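Notebook, iron drops study, bench side
February, started 8:40

Continuing from the last entry. The question is still the same: how much of the iron in the Cotari drops stays in solution when a mother mixes them into expressed breast milk, compared with formula or plain boiled water. The nurses at the Ullum clinic say that many families give the drops in milk because the baby refuses the taste. The leaflet says only "may be mixed with a small feed". It does not say which feed, or how long it may stand.

Milk samples: 7 donors, all between two and five months after birth, all pooled in equal parts. I would have preferred to keep them separate, but the volumes were too small for three repeats each. I write it here so that I do not forget it when we discuss the spread. A pooled sample will hide the difference between mothers, and I think this difference may be larger than the effect we look for.

Thawing: overnight in the fridge, then swirled by hand. I did not shake. Last time I shook the bottles and got foam and small lumps of fat on the wall, and the first pipetting was clearly short. Still some fat on the wall today, but less. Bring to 37 in the water bath, 15 minutes, swirl again, then take the portion at once.

Dosing: one dose of drops in 30 ml of feed, which is the volume the clinic suggests. Time points zero, 20 minutes, one hour and 3 hours. Room temperature for all of them except the last set, which goes in the fridge. I labelled the fridge set with blue tape.

Things that went wrong in the morning:

The dropper. The glass dropper that comes with the Cotari bottle does not give the same volume when it is held at an angle. Held straight, the weight was steady. Held like a tired person holds it at night, it gave more. I must not use it for the bench work, so I went to the pipette and dosed by weight. But this is a finding by itself and I would like someone to repeat it properly with all the bottles, old and new type. A baby of five kilos does not have much margin.

The centrifuge stopped at the second run with the imbalance light. My fault, I had one tube with the cap liner missing. Repeated with a fresh aliquot, so the time point for that tube is later than it should be. I marked it with a star in the table. Please do not average it with the others.

The blank for the formula arm was too high. I think it is simply that the formula is already fortified, and I subtracted the wrong blank in the first sheet. Corrected in sheet 2. Sheet 1 is left as it was with a line through it.

After lunch, 13:15

Read the water and the milk sets. The numbers go to the shared table, here only what I noticed.

Water behaves well. Clear until the last time point, then a slightly brown ring at the bottom.

Breast milk: the loss from solution is slower than I expected. I had written in the plan that most would be bound or settled within one hour, and this is not what I see. The curve is almost flat between 20 minutes and one hour. Whether it is good for the baby is another question, because "in solution" does not mean "absorbed". I must be careful with this word in the report. In the last draft I used "available" in two places and it was rightly crossed out.

Formula: noisy. I do not trust it yet. Two of three repeats agree and the third is far away, with no reason that I can find in my notes. To be repeated with a new tin, same batch if Ledard still has it in stock. I sent the request before lunch.

Taste and smell: we agreed not to make any claim on this. Only for ourselves, the milk with drops that stood for 3 hours smelled of metal and a little of soap. The soap smell is probably lipase and was there in the undosed milk too, so it has nothing to do with the iron. 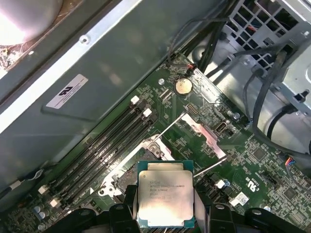 Back to the fridge set. I read it at 16:20, a bit late, and the colder tubes need a longer time to come to temperature before the reading or the plate fogs. Next time take them out 10 minutes earlier. The values are near to the one-hour values at room temperature, so cooling does seem to slow the loss, but it is one run only and I would not put it in front of the clinic.

The intake diaries came from Ngubane, 561 pages as scans. Not all are usable. The mothers wrote the time of the drops, but very often not what the drops were mixed with, and this was the column we needed most. I read the first 200 pages quickly. Many wrote "milk" only. It can be breast milk or formula, and we cannot guess from the age of the child. I propose that we mark these as unknown and change the form for the next round: two separate boxes, and one box for "given directly in the mouth". The form should also ask if the baby finished the feed. If half of it stays in the bottle, then half of the dose stays there also, and all my careful weighing is for nothing.

One more remark on the leaflet. In the translation the sentence about tea and coffee is placed under the mother's diet, but a reader can take it as a warning for the baby's feed. It should be moved, or written again in shorter words. I will make a suggestion in the shared folder -- only the wording, not the dose table, which is not ours to change.

To do
New formula run when the tin arrives, with the correct blank from the beginning.
Ask if we can get larger volumes from the donors, even from only two or three of them, and keep these unpooled.
Dropper test: straight, 45 degrees, nearly flat. Ten drops each, weighed.
Check the date on the acid, the label is wet and I cannot read the month.
Change the diary form before the next printing.
Order cap liners.

Left at 17:50. Remaining pooled milk is back in the freezer, second shelf, two tubes. They are thawed once already -- use for practice only.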